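Rareslow Home Forum > Kitchens > Storage and small equipment

Thread: Mug tree and plate rack on a short worktop, which side of the toaster oven?

limewash_3338
Member, 3,338 posts

I have a short run of white worktop with a toaster oven at one end and no wall cupboards above. Everything in daily use lives on the surface. At present that means a mug tree, a small dish rack for plates and a lidded jar. The sink is on the wall behind me, so plates are dried before they go in the rack. It is storage only.

Two questions.

1. Does the rack want to be next to the oven or at the far end from it?
2. Is a wooden mug tree on an oval base stable when it is loaded on one side only? I own more pegs than mugs.

The oven door drops forward. I am not moving the oven, the socket is where it is.

grainline
Member

Far end for the rack. Manufacturers give a clearance for the sides and back of these ovens and it is worth finding yours in the manual before you plan anything else. Bare wood next to a warm steel side dries out, the dowels shrink in their holes and then they rotate. Mine did that over one winter. A drop of PVA in each hole fixed it but it should not have been needed.

On the tree: the long axis of the oval resists tipping much better than the short one. Hang the mugs out over the long axis and it will be fine with one mug or with all of them.

Paavo Salminen
Member

Disagree on the rack. The thing you reach for when something comes out of the oven is a plate. If the plates are at the far end you carry a hot tray the length of the worktop, or you walk there and back first. I have kept mine a hand's width from the oven for years with no loose dowels. If they came loose in one winter they were badly fitted to begin with.

grainline
Member

A hand's width may be inside the clearance for some models. That was my point about the manual.

Paavo Salminen
Member

It was outside it for mine. I checked.

tundish
Member

Neither of you has mentioned landing space. You need a clear patch in front of the oven door at least as deep as the door, plus somewhere to put the tray down. On a short run that decides the rest for you. Draw the door open on paper, mark the landing patch, and put the rack and tree in whatever is left over.

I would also put paper down on the worktop and arrange things on that first. You can draw round the bases in pencil and move them later without guessing where they were.

limewash_3338
Member, 3,338 posts

Manual found. The rack clears at either end, so heat is not the deciding factor. Paper is a sensible idea and I have a roll of brown.

Which way round do people load the rack? I have pale green and pale blue plates of what looks like the same diameter, but the blue ones have a more pronounced rim and they foul the dowels if I put two in adjacent slots.

Orvokki Pelkonen
Member

Measure the rim depth and compare it with the gap between dowels. If the rim is deeper than the gap you have to skip a slot, there is no way round it. Mixed sets go in better alternated, flatter plate then rimmed plate, all facing the same way. Rimmed plates face to face are the worst case.

The Laaksonen racks have wider spacing and fewer slots. The Nidar one has more slots and is useless for anything with a rim. I had both and kept the Laaksonen.

grainline
Member

The Nidar is perfectly good with flat side plates. It is sold as a side plate rack.

Orvokki Pelkonen
Member

Mine had a dinner plate on the label.

tundish
Member

Can we see the layout before this turns into a rack thread?

limewash_3338
Member, 3,338 posts

Current arrangement, on the brown paper as suggested. Oven on the right, rack lower left, tree at the back in the middle. The wooden tray is on the left for now.

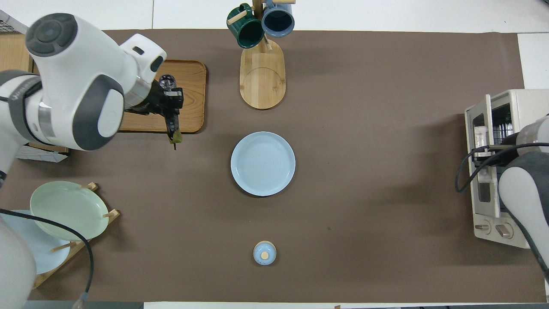

Layout from above, blue plate in the landing spot

I alternated as Orvokki said, green in front and blue behind it, and they no longer touch. The tree has the green mug on the left and the blue one on the right. It did not rock when I took either mug off by itself.

Paavo Salminen
Member

The rack is as far from the oven as it can be. I would swap it with the open space in the middle, but the plate is at least halfway there.

tundish
Member

Leave the middle open. That is the only place a tray can go down. I would move the jar instead. Bottom centre is the front of the worktop, and a lidded jar with a knob is just the thing a sleeve catches. Back by the tree is better.

What is in it?

limewash_3338
Member, 3,338 posts

Salt. It is wanted at the front when cooking but I accept the point about sleeves. I will try it beside the base of the tree.

grainline
Member

If it is salt, check the wooden band on the lid from time to time. On my Weltora jar the seal behind the band perished and the salt went solid. Replacement seals were sold in packs of 3 and did not quite fit.

Orvokki Pelkonen
Member

The tray could stand on edge against the wall. Flat, it takes up more worktop than the rack does, and a raised rim collects crumbs.

limewash_3338
Member, 3,338 posts

I use it for carrying breakfast through, so flat and ready suits me, but I will measure it on edge. The worktop has 7 cm spare behind the tree.

Paavo Salminen
Member

7 cm is enough for a tray to lean. Put a strip of cork under it or it will creep forward.

tundish
Member

Or a small batten screwed to the wall at the bottom, if the wall is yours to drill.

limewash_3338
Member, 3,338 posts

Rented, so cork. Rack stays where it is for the time being. I will run it like this until the end of September and report whether the walk to the plates is a nuisance.

Paavo Salminen
Member

It will be.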